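August, nearly midnight

Read the Haberkorn sleep book to the end tonight, all 200 pages, and I am no closer to believing in it than I was at the library desk. The claim is that anyone can fall asleep inside of ten minutes if they give up screens, sugar and arguments after supper. I gave up all three. Last night I lay there listening to the refrigerator until past two.

What bothers me is how sure he sounds. He has a chart with a line going up, and no word on who the line belongs to. He quotes a sleeper in Tullow who went from four hours to eight in a week. Good for the sleeper in Tullow. I would like to know if it lasted until Christmas.

Then there is the Pallness pillow, which I bought in a weak moment for 90 dollars. It came rolled up like a sausage and smelled like a new shower curtain. The leaflet says to allow 200 hours for the foam to "learn" my neck. I don't see how foam learns anything. By the time it graduates I'll be past the return date, and I suspect they know that.
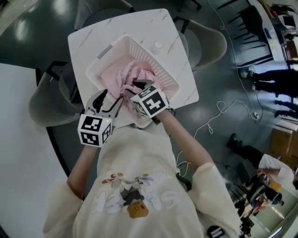
The bedroom was 62 degrees when I went up, exactly what the book orders. I had cold feet and put on socks. Chapter five says no socks. Chapter nine says warm feet are the key to everything. Did he read his own book?

My sister swears by the Sadano tea and has left me half a box. It tastes of hay. I slept all right the first night I drank it, but that was also the day I dug out the back flower bed, and I'd put my money on the shovel. Second night, same tea, no digging, awake at three doing sums about the roof.

I am going to try one more week, mostly so I can say I did. Same bedtime, tea on the odd nights only, and I'll write down the hours in the back of this book where I can't fudge them. The old pillow is still in the hall closet. I haven't thrown it out and don't plan to.

Roof man is supposed to call in the morning. He said that last time too. Going up now, with socks.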